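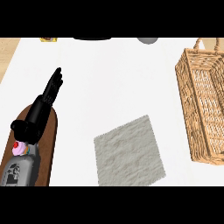
Goalkeeper gloves: frequently asked questions

The Weltier League glove scheme lends match gloves to goalkeepers from under-9s up to the open age sides. It covers every club in the Risico and Tireo divisions, and there is nothing to pay. Most of the gloves that come back torn have gone at the wrist, usually from being dragged on over spread fingers. Press your fingers together into a narrow, tapering shape first, like the black hand over the white table, then slide the glove on and open your fingers once they are fully inside.

Who can borrow gloves?

Any registered goalkeeper, including outfield players who are covering for one. We had 239 pairs out on loan at the end of last season. You need your registration number and your club's name.

How do I find my size?

Measure round the widest part of your palm, leaving out the thumb. Compare it with the chart at the collection point. If you fall between two sizes, take the larger one.

Where do I collect them?

From the store at the Kumarasinghe Ground, next to the home changing room. It is open from 6.30pm on training nights. Parents and team managers can collect for a player if they bring the player's registration number.

How long can I keep them?

Until the end of the season. We ask for everything back before the August trials so that we can check the stock.

How should I wash them?

By hand in lukewarm water, with a small amount of mild soap. Squeeze the water out gently and do not wring them. Dry them flat indoors, away from radiators and direct sun. Please don't use a washing machine or a tumble dryer.
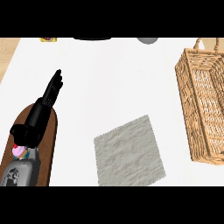 What if they get damaged in a match?

Bring them back as they are. Worn palms are expected and you won't be charged. Please don't try to glue them.

Can I choose the cut?

We stock flat cut and roll finger. Negative cut is only held in adult sizes.

Do you take donations?

Yes, if the palms still have grip and both gloves are there. We can't take single gloves.

Who do I contact?

Jahangir Siddiqui looks after the scheme. Leave a note for him at the store or ask your club secretary to pass on a message.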